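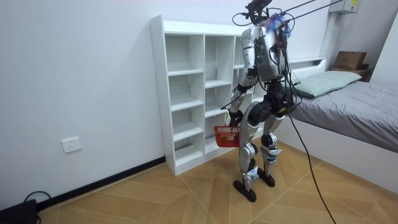
Renting a table at the Tarklow flea market: your questions

I've been running the sign-ups for the indoor market at Tarklow Hall for a while now, and I answer the same emails every month (happily! mostly!). So I put my usual replies on one page. If yours isn't covered, write to me and I'll add it.

How much is a table?

It's $35 for a regular table and $40 for one along the wall. The wall spots cost more because you can lean things up behind you, and people who sell frames and mirrors fight over them. Two chairs come with either one.

Can I share with a friend?

Sure, go ahead. Two sellers per table is the limit, though. I sold baby clothes next to my sister's records one September and we could barely reach the cash box, so think about how much stuff you're both bringing. Only one of you needs to fill out the form.

What am I allowed to sell?

Pretty much anything secondhand or handmade. Clothes, books, toys, dishes, tools, lamps, that bread maker you used once. Please no food, live animals, car seats or anything that's been recalled. New items bought in bulk aren't really what shoppers come for, and I'll turn those down if you mention them on the form.

When can I get in to set up?

Doors open for sellers at 7 a.m. and for shoppers at 9. Use the side entrance on Arkemau Street, where there's a ramp. Unload first, then move your car to the back lot, then come back and make your table pretty. I know it's tempting to do it all in one go, but the line of cars gets long fast and the neighbors do call me.

Do I need to bring change?

Yes, yes, yes. Bring more ones and fives than you think you need. I can't break a twenty for you at 9:15, and neither can the person next to you. Lots of sellers take phone payments too, but the signal is weak by the stage, so try yours before the doors open.

How should I price things?

I go with what I'd be happy to pay on a lazy Saturday, then round to a whole dollar. Put a sticker on everything! Shy people won't ask, they'll just walk off. And expect some haggling. I usually leave a little wiggle room on anything over ten bucks and hold firm on the small stuff.

Is there anything to eat?

The Havlíček bakery sets up by the front door with coffee, poppy seed rolls and a soup that's different every time. Go early if you want the rolls. You can bring your own lunch too.

What if I have to cancel?

Let me know by the Wednesday before and I'll refund you or move you to the next market, whichever you like. After that I can't give the money back, but you're welcome to pass your table to somebody else. Just send me their name so I can fix the list.

What happens to things I don't sell?

They go home with you, please. The Risent thrift store down the road takes drop-offs until 5 p.m. and they're good about boxes of mixed stuff, though they won't take mattresses or big TVs. Don't leave anything by the dumpsters. I'm the one who gets the bill.

Can I bring my dog?

To shop, yes, on a leash. Behind a table all day, I'd say leave them home, it gets crowded and loud back there.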